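Elsie Paewai
Treaty design, shared rivers, notification regimes. Views mine.

1/ The text of the Zilstead Protocol on the Bruma River is now public, annexes included. Coverage so far has dealt with the signing. This thread deals with Articles 4 to 11 and Annex B, where the obligations are.

2/ Background for anyone new to it. The Bruma has one upstream state and two downstream states. The upstream state operates the Brilto dam. The 1990s agreement covered navigation and said almost nothing about storage or release.

3/ The Protocol leaves allocation alone. There is no volumetric share for any party. It is a notification and data exchange instrument, and should be judged as one.

4/ Article 4: prior notification. A party planning a "measure of significant effect" on the main stem must notify the other two 90 days before works begin. The clock starts on receipt of a complete file. Article 4(3) lets the receiving party say whether the file is complete.

5/ That is a stronger position for the downstream states than most comparable texts give. In many agreements the notifying state certifies its own file and the clock runs from dispatch.

6/ The weak point is the threshold. "Significant effect" is defined in Annex B as a change in mean monthly discharge at the Merrick gauge above a set percentage. Mean monthly. Short releases average out and disappear.
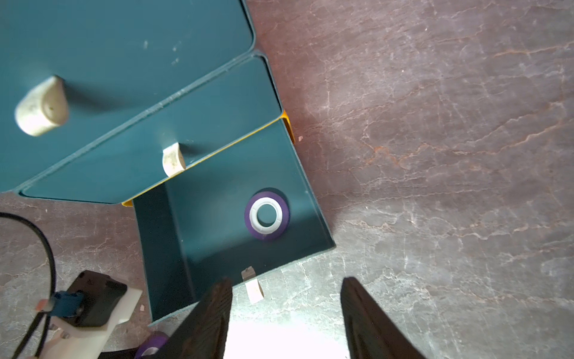
A teal chest of drawers on a stone floor.

7/ Worked case. Suppose Brilto releases at 4000 cubic meters per second for six hours, then holds back for two days to recover head. The monthly mean at Merrick barely moves. The river port below it has a serious problem for an afternoon and a different one the next morning.

8/ Under Annex B as drafted, none of that needs prior notification under Article 4. It may fall under Article 7 (emergency notice), but only if the operator classes it as an emergency. A scheduled release for power generation isn't one.

9/ Zewditu Fikre raised this during the second drafting round and proposed an hourly ramp rate as a parallel trigger. The published negotiating summary records the proposal and records that it was "noted." There is no further mention of it.

10/ A ramp rate trigger is not exotic. Operators already log it for turbine protection. The upstream objection seems to have been commercial: ramp data lets a neighbor infer how the plant bids into the evening power market.

11/ That objection is reasonable and has known fixes. Delay the disclosure. Send it to a named technical office under a confidentiality clause. Or send only a flag that the threshold will be crossed, with the hour, and leave out the volume.

12/ Article 5: data exchange. Daily stage and discharge at three gauges, by 9 a.m. local time, in an agreed format. The format is in Annex C. It is a fixed-width text file. I have no complaint about this. Fixed-width text files still open thirty years later.

13/ Article 5(4) permits suspension of data exchange "for reasons of national security." No time limit, no duty to give reasons, no duty to backfill the gap afterward. I would have accepted the first clause if the third had been there.

14/ Backfill matters more than people assume. Flood forecasting models are calibrated on continuous series. A gap of two weeks at high flow can cost more model skill than a year of slightly noisy readings.

15/ Article 6: the Joint Technical Office. Based at Zilstead, staffed by secondment, director rotating every two years. It may request data, compile data and publish an annual report. It may not conduct inspections without consent.

16/ The annual report needs approval from all three parties before publication. Expect delays in any year when something went wrong, which is also the year the report would be read.

17/ A partial remedy exists in 6(7). If approval hasn't been given by the end of June, the Office may release "the underlying observations without commentary." Someone drafted that carefully. Raw tables are enough for any competent hydrologist.

18/ Article 7: emergency notice. By telephone, then in writing. The contact list is an annex to be "updated as needed." Please update it on a fixed schedule. Marama Whitcombe's study of older river agreements found contact lists naming officials who had retired years before the event.

19/ The study is worth reading in full. Her coding of failure types separates "notice not sent" from "notice sent and not acted on." The second category is the larger one, and treaty lawyers tend to leave it to someone else.

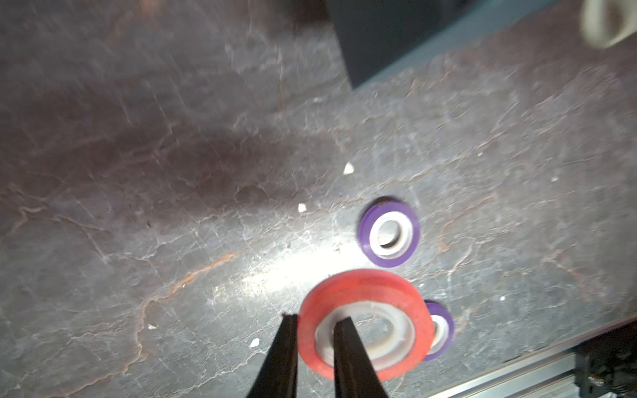
20/ On to Article 8, consultation. A notified party may request consultations within 30 days. Works are then suspended for the length of the consultation, up to a cap. The cap is 155 days, counted from the request.

21/ So the maximum standstill depends on when the request arrives. A party that files on the last permitted day gets a later end date than one that files on the first. This creates a mild incentive to wait. It could have been avoided by counting from the date of notification.

22/ I asked Eino Peltonen, who has worked on similar clauses, whether the drafters missed this. His view is that they saw it and left it in as a concession, because the downstream states had given way on Article 5(4). The summary neither supports nor rules out that reading.

23/ Article 9: fact-finding. Any party may ask for a three-person panel. The respondent can't block its formation, but it can refuse site access. The panel then reports on the available evidence and may "take note" of the refusal. There is no adverse inference.

24/ With current satellite altimetry, refusal of access is less of an obstacle than it was. Reservoir level can be estimated from orbit to useful accuracy. Spillway condition, gate faults and operator logs can't. Those are usually what a panel needs.

25/ Article 10: costs. Equal thirds, with a floor on contributions and no ceiling. The smallest party pays the same as the largest. It agreed to this in exchange for hosting the Office. Whether that was good value depends on how many of the posts are filled locally.

26/ Article 11: entry into force. Two ratifications are enough, provided one is from the upstream state. I'd call this the best clause in the document. The third party can't hold the whole instrument hostage to an election.

27/ What is missing: sediment, water quality, groundwater and ice. Sediment is the serious omission. The delta is losing bed material, and a discharge-only regime won't record it. Marama Wihongi has been making this point for as long as I have known her.

28/ Her proposal is modest. Add suspended load at Merrick, sampled weekly, to the Annex C file. Annexes can be amended by exchange of notes under Article 14, so no new ratification would be required.

29/ The same route is open for the ramp rate trigger. Annex B is an annex. If the downstream ministries want it, they can table it at the first meeting of the parties. They would need upstream consent, but they wouldn't need three parliaments.

30/ A reply asks about small dams on the tributaries. Annex A limits the scope to the main stem plus tributaries with a catchment above 500 square kilometers. Two irrigation schemes currently under discussion fall below that line. I don't know if the line was drawn with them in mind.

31/ Another reply asks if any of this is enforceable. There is no compulsory jurisdiction. Article 12 sends disputes to negotiation, then mediation, then arbitration by agreement. A party that doesn't agree to arbitration won't be arbitrated against.

32/ I'd still ratify it. The present arrangement is a phone call when someone remembers. Daily readings from three gauges in a common format are worth having by themselves, even if Articles 8 and 9 are never used.

33/ Correction to post 20: the 30 days for requesting consultations run from receipt of the complete file, as in Article 4. I left that out. It doesn't change the point in 21 about the cap.

34/ I'll put the annotated text up on Sunday, with the Annex B definitions set beside the earlier draft. If you have the French version of Annex C, please send it to me. Column 14 has a different unit in the two copies I've seen.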